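Speaker notes: simulation station, Karden open day

5 min read 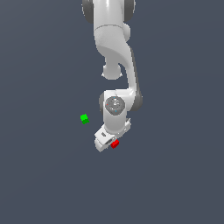
Slide 1. Simulated arm with the red and green cubes.

Start on the slide, sim window minimized. Wait until the group from the hallway is in before speaking. Each group gets one slot and the next one is already queued at the Birkett station, so do not run over.

Opening. Say what the station is: a simulator running on the desktop under the table, with the output on the wall screen. Everything on screen is rendered. Same software we use on working days, with the logging turned off for visitors.

Point at the two cubes. The task is called Mera internally and the name is on the printed program, so use it. Mera is a pick task. The arm gets a color as its target, goes to the cube of that color, closes, lifts, and holds. The other cube is a distractor.

Point at the gripper over the red cube. Explain that from this viewpoint the hand hides part of the cube it is closest to. The green one is in the open and easy to read. Ask the group which cube they would find harder to locate if this view were all they had. Take one or two answers, then move on.

Key point for slide 1: the policy gets the image and the joint positions. It does not get the cube coordinates. The simulator knows them, and we use them only for scoring.

Slide 2. Results table. Read the top row out loud: 179 trials, 175 successful lifts. Define success before anyone asks. The cube has to clear the surface and stay in the fingers until the timer ends. A lift followed by a drop is a fail. Of the failed trials, 2 were wrong color and the remaining 2 were drops. Do not quote a percentage; the trial count is too small to argue over decimals.

If asked about the surface: one flat color on purpose. We changed it in a later batch and those numbers are not on the slide. Say they are not ready.

If asked about image quality: the render is coarse, with jagged edges on the green cube. Low resolution keeps the training runs short. The larger render is available but slows the loop, and the policy was not trained on it.

Live run. Bring up the sim window. Press reset, wait for the cubes to settle, set target to green, press start. Keep hands off the mouse while it moves. Then reset and run red. If a run fails, let it finish, state the failure type, and reset once. If the window hangs, go to slide 3 and talk through the hardware transfer with no demo.

Slide 3. Transfer to hardware. Keep this short. The Vendville site runs the same task on a physical arm, and visitors with the afternoon program will see it after lunch. Differences to mention: friction, camera calibration, cable drag. Lighting also, if there is time. Do not give a success figure for Vendville.

Questions that came up at the October rehearsal:

Can it stack the cubes? Not with this policy. Stacking is a separate task with its own training.

What happens with a third color? It was never trained on one. Behavior is undefined and we do not demo it.

Does it learn while we watch? No. Weights are fixed during the demo.

How many joints? 7, not counting the gripper.

Close by naming the next station and sending the group left out of the door. Reset the sim, target back to green, minimize, slide 1 up before the next group comes in.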